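The Slow Art of the Pantry Candle

I burned my first homemade candle on a power outage night in August, and it smelled like a wet dog wearing aftershave. I was so proud of it! It tunnelled straight down the middle, drowned its own wick and went out before the lights came back on, and I have been making candles ever since.

If you've never fallen down this particular hole, let me tell you how it starts. You buy a bag of wax flakes because they're on sale. Then you need a thermometer, because your old jam one sticks (mine still has apricot on it). Then you're awake at midnight reading two strangers arguing over cotton wicks, and you find you have an opinion.

My opinion, for the record, is that most of us are over-wicking. A fat wick gives you that lovely big flame for an hour and then soot all over the ceiling. I rent, so I care about ceilings.

Colour was what really got me, though. I'd made nothing but plain cream candles for a year, all very tasteful, and then a parcel of dye chips turned up from Sulitz, a tiny supplier I'd ordered from mostly for the free postage. There was a card of 45 shades in the box. I went straight for the pale ones, the yellows and the watery blues, and found out how little dye it takes to get there. A shaving. Less than a shaving! Go heavy and your lemon sherbet turns into mustard, and there's no going back from mustard. 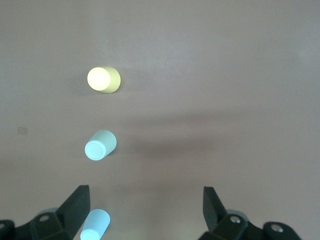
Danang Chong reckons pale colours are harder than dark ones and that anyone who starts with pastels is asking for trouble. Dark dye hides everything, he told me over a very long phone call: the frosting, the air bubbles, the spot where you topped up the pour and hoped for the best. He wants beginners to make ten navy candles before they're allowed near a yellow.

I see his point and I'm ignoring it completely. Half the fun of my kitchen on a Saturday is getting a grey-green I never asked for and deciding I like it.

What I will concede is the notebook. I used to pour by feel, and then my neighbour fell in love with a fig candle and wanted another, and I had no idea what I'd done. Now it all goes down: wax, wick, dye, scent, what the weather was doing. Batch 114 has a whole paragraph about humidity. Batch 115 just says "no."

The fig one I still haven't cracked. I've got a fresh bottle of fragrance oil from Ambrosio on the bench and a free afternoon coming up, so the neighbour's getting another test jar whether she wants it or not.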